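Bornov desk set: white pen cup with base, plus clear tray
Reviewed by a long-term buyer

I bought the Bornov set in January to replace a coffee mug full of dead pens. It comes in two parts, a tall white cup that stands on a round base and a low clear tray. Pens are not included. I mostly use dark-bodied markers and thin black pens, so I tried it with both.

Markers left lying on a bare wooden top roll whenever somebody leans on the table, and they end up in a heap.
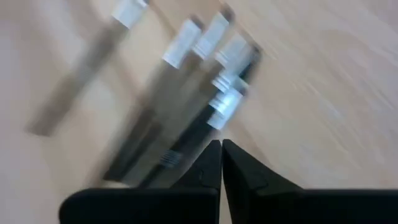
The cup

It is open at the top and plain all the way around. The base does its job. I can drop a pen in from a few inches up and the cup stays put. It is tall enough that short pencils disappear, and you have to tip it over to get them out. Wipes clean with a damp cloth.

The tray

This is the part I use most. Thin pens can lie in it or across it, and I keep it in front of the cup where I can reach it. It does scratch. Mine had fine marks after 11 weeks.

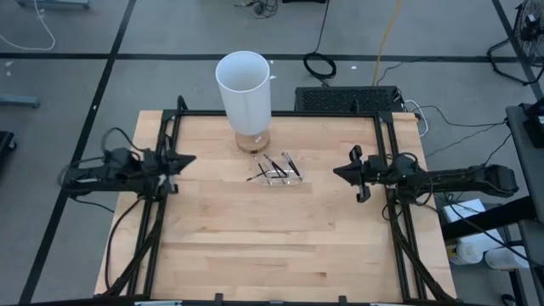 One buyer on the Draldale store page disagrees about the tray and says it is too shallow, and that full-length pens slide off the side if you pick it up by one end. I have had that happen too. Use both hands.

Being clear, it doesn't make a light wood table look crowded, even next to the cup.
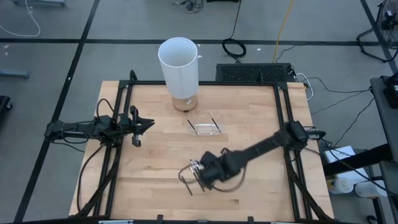 I would still like a heavier version of the tray, with a rubber strip underneath. The Anenum set has one, but its cup is shorter and costs more. For ordinary desk use I'd buy the Bornov again. Four stars.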